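# Speaker notes: Sorting out the spare room

Library evening talk, August. Doors 6:30 pm, start at 7. Hòa Đinh does the welcome and the fire exits.

**Opening**

- Thank the Kerkum branch for the room.
- Ask who has moved house in the last few years. Hands up. Ask who still has a box taped shut from it.
- My own case: we left a three-bedroom place in Dramani for a unit half the size. I labelled 110 boxes. Four of them said "misc".

**Part 1: Start with paper**

- Paper is slow, so do it while you're fresh.
- Three piles: keep, shred, ask someone. The third pile gets a date on it.
- Manuals: most are online now. I kept the one for the Bido sewing machine and recycled the rest.
- Story about the rates notices here if the room is warm. Skip it if we started late.

**Part 2: Clothes and linen**

- Check with the op shop before you load the car. Ours stopped taking doonas and I drove home with the lot.
- Old towels — try the animal shelter, but ring first.
- Colour-coded hangers did nothing for me. Say so, someone always asks.

(Water. Next slide.)

**Part 3: Cords and chargers** 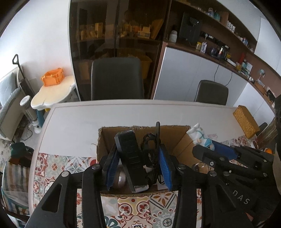

*Slide 9: Cables and a power adapter type of thing, one cardboard box*

- Match each cord to a device you still own. Write the name on masking tape and wrap it around the plug.
- Check the voltage on the label before trying a charger in anything.
- Leftovers go to e-waste. Kemura transfer station takes them at the side gate, not the main one.
- Batteries go in separately, with tape over the ends.

**Part 4: Sentimental things**

- Leave these until last. Keep it short, people get teary.
- Read the bit from Mum's recipe book.

**Close**

- Handouts are by the door, 100 printed. Questions until 8:15, then stack the chairs.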